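Boronberg's repair mornings move to the old school hall in May

The repair mornings that have been filling the back room of the Boronberg library since last winter are getting a bigger home. Starting in May, they will be held in the hall of the old Itard school, just across the bridge, with doors opening at 9 a.m. and the last items accepted at noon.

Anyone who has stood in line in that library corridor with a toaster under one arm will know why. The room was meant to hold 20 people, and on the busiest morning this spring 149 items came through the door – lamps, zippers, wind-up clocks, a great many radios, and one accordion that needed more love than a single morning could give it. The library staff were very patient about the noise, and the organizers say they are grateful for every pot of coffee that came down the stairs.

The new hall has room for 60 visitors at a time, good daylight from both sides and, best of all for those hauling a sewing machine, no steps at the entrance. There will be separate tables for clothing, small appliances, and furniture, and a corner with picture books and puzzles for children who get tired of waiting (grown-ups are welcome to borrow a puzzle too).

Repairs are still free, though there is a jar for donations by the door. The Remum hardware store on the main street has agreed to supply screws, glue, and fuses at cost, and the Kong bakery next to it will be sending over rolls, as it has done since the very first morning.
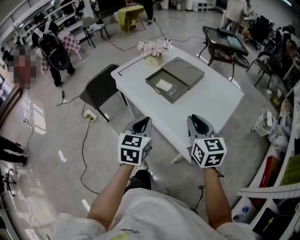

Small wooden things are especially welcome this season. Wobbly stools, sticky drawers, and picture frames that have come apart at the corners tend to be quick jobs, and they make a nice first project for people who would like to learn to do the fixing themselves. Please bring any loose parts along in a bag, even the ones that look like nothing much.

The group hopes to reach 100 finished repairs at the opening morning, which would be a lovely way to start in the new place. Large appliances and anything that runs on gas can't be accepted. Visitors coming by car are asked to park behind the hall and keep the bridge side free for the bus.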